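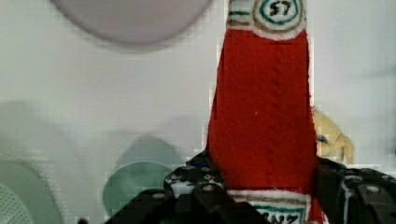
Soft food and the play kitchen table, April

Second go at deciding what stays on the white table. I still don't believe in the plush ketchup. It is a nice object, tall and red with the 57 up in its oval on the top label, and everyone who walks past wants to squeeze it. Fine. But a bottle made of felt-like fabric picks up every bit of fluff going (there was a speck of lint next to the seam) and I can't see how we keep it fit to hand round.

The Ciliritz list says "wipeable or washable, all items". Washable according to whom? The label I was hoping for, the one with a temperature on it, I haven't found. Until I do, I'm writing 30 degrees, gentle, in a pillowcase, and I expect the white labels to come out pink.

Merkham's idea is that a table set like a real kitchen gets people sorting: food with food, crockery with crockery. Maybe. What I have in my notes from the afternoon is a lot of picking up and putting back where it came from. Hard to call that sorting. The ketchup ended up on its side on the pale grey oval plate, and the mint-green mug was on its side too, with the yellow banana-like piece over by the microwave handle. Bowl, apple and orange slice down at the near end. If there's a system in that I'd like to be told what it is.

Also the microwave. It's large and black and it eats the right-hand side of the table. I've asked twice whether we need it. The oval tray would be far more use with some clear space next to it.
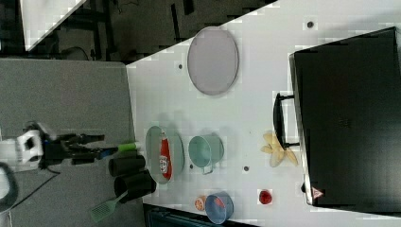
Aušra Toom thinks I'm judging the layout too early, and that a mixed table is the whole point: if everything already sits in its group, there is nothing left to sort. She would keep the microwave as well, as the only thing big enough to say "kitchen" from the door.

I take the first half of that. The second half I'd want to see tested, with the microwave off for 2 sessions and the rest left alone.

To do:
– ask Ikhsan Sumampouw whether the Kairys order of 14 pieces is all fabric. If so, hold it.
– wash test on the ketchup before anything else soft comes in
– lint roller, kept in the drawer
– find out who wrote "wipeable"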